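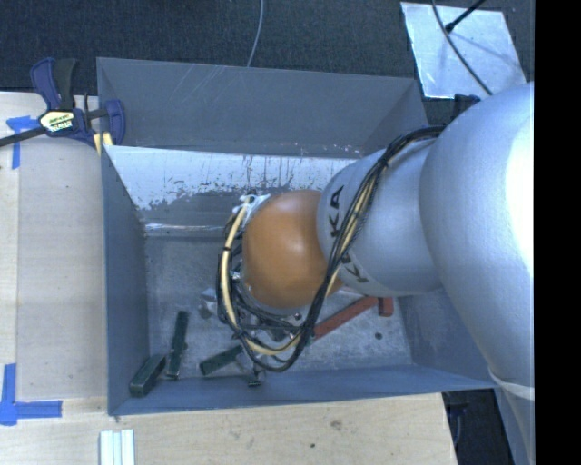
Gray metal bin on a pale wooden tabletop.

I've had the Wandus spokeshave since May and I keep getting asked if it's worth the money, so I'm finally sitting down to type this up. I paid $147 for mine, shipping included, which made me gulp a little. My old shave came out of a box of rusty odds and ends and cost me less than lunch.

First off, the blade. It came sharp enough to shave pine but not what I'd call ready to go. The back was flat near the edge (hooray!) and I had it polished in maybe ten minutes on my finest stone. After that it went through cherry like you wouldn't believe, long curls, hardly any chatter. I've made two paddle handles and most of a set of chair spindles with it, and I've only gone back to the stones a couple of times.

The adjusters are where your money goes. There are two little brass wheels, one on each side, and they turn smoothly and stay where you leave them. On my old one I'd tap, test, tap, swear, test again. I like to set the left side a hair heavier so I can hog off wood on one end of the blade and clean up with the other, and on this shave that takes seconds.

Now for the grumbling. The handles are too short for me! I've got big hands and my pinkies hang off the ends, and after nearly 2 hours on a paddle I was feeling it in my wrists. Brisa Beltrán tried it at my bench and thought the handles were perfect, so your mileage may vary. They unscrew, and I'll probably turn a longer pair out of some ash I've been saving.

The mouth is also on the tight side. Lovely for finishing cuts, but crank the blade out for rough work and it clogs, especially in anything damp. I ended up keeping the rusty old shave set coarse and using the Wandus for everything after that, and the two of them get along fine.

Oh, and the cap screw. Mine was so tight out of the box that I needed pliers and a rag to break it loose. A drop of oil fixed it. Valter Sundqvist had the same trouble with his, so check yours before you go hunting for the blade adjustment and wonder why nothing moves.

I did look at the Briketow before buying. It's cheaper and has longer handles, but the one I borrowed had a sole with a hump right behind the mouth and I didn't feel like spending an evening flattening it. Could've been a bad one - I only tried the one.

Four out of 5 from me. If they ever sell it with longer handles I'll bump that up. I haven't tried the round-bottom version yet, but Gunnel Fagerlund has promised to lend me hers once she's done with her stool seats, and I'll add a note when I've had a go with it.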